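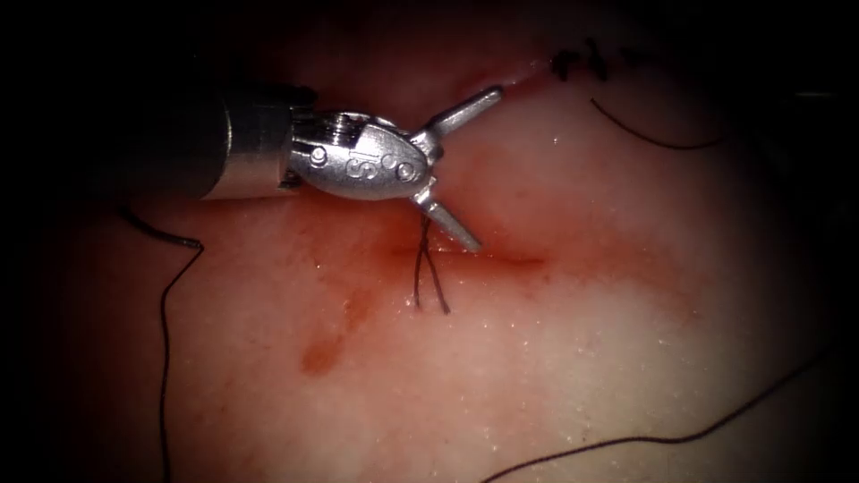
Getting my gallbladder out: the boring bits I wish I'd written down

So I've been home for a while now and my sister keeps telling me to put this somewhere before I forget it all, and she's right, I'm already forgetting it. If you came for gore, sorry, I slept through the interesting part. What I remember is mostly snacks and pillows.

First, the packing. I took a huge bag. Two books, a tablet, slippers, a full set of pajamas, face cream (why?), and I was home the same evening. What I used: the phone charger, lip balm, and the loosest pair of sweatpants I own, which I bought in Burberg years ago for painting the hallway. Wear those. Anything with a real waistband is going to sit right on one of your cuts and you will hate it by the parking lot.

Nkechi Isah drove me, and she deserves a medal for those speed bumps on Fahy Road. She took them so slowly that a kid on a scooter passed us. Hold a small pillow against your belly for the ride. I laughed when the nurse suggested it and then I didn't let go of that pillow for four days.

The shoulder thing! My stomach was sore, fine, I expected that, but my right shoulder ached like I'd slept on a rock. They'd told me it could happen, from the gas they use, and I nodded and forgot all about it. Walking helped me most. I did laps from the kitchen to the front door, some 50 of them the second day, with the cat trailing behind and yelling for food.

Eating was the part I'd worried about and it was mostly dull. Toast, rice, chicken soup, more toast. I got brave after a week and had half a slice of pizza from Zunar's and spent the rest of the evening regretting it. Tried again at the end of February and it was fine, so I guess it was just too soon – your mileage may vary, and ask your own doctor, please, I sell curtains for a living.

Sleeping: I couldn't get flat, so I camped in the recliner with my feet on a laundry basket. Getting up from a bed, roll onto your side first and push with your arms. I learned that one at 3 a.m. with a lot of swearing.

The bill is a whole other post. The parking was $50, though, and I'm still cross about it.

I went back to the shop after two weeks, no lifting, so my boss put me on the phones. Next time I'll get to the scars and the great itchy tape saga.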